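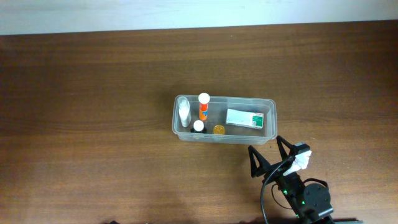

My mother keeps her tablets in a clear plastic box, and every month somebody must sort it. In Estdale, where I live, people ask me if a machine can do this chore already. My answer is: not yet, but the question is no longer foolish.

At Kikton I watched an arm with two fingers try it 17 times. A carton lying flat gave it more trouble than a tube standing upright. It needed 60 seconds for one small bottle, and my mother needs two.

Speed I can forgive. What I cannot forgive so easily is a wrong box put back with full confidence. For socks I would accept such a helper tomorrow. For medicine I want a person to look at the label, and I think I will want this for many years.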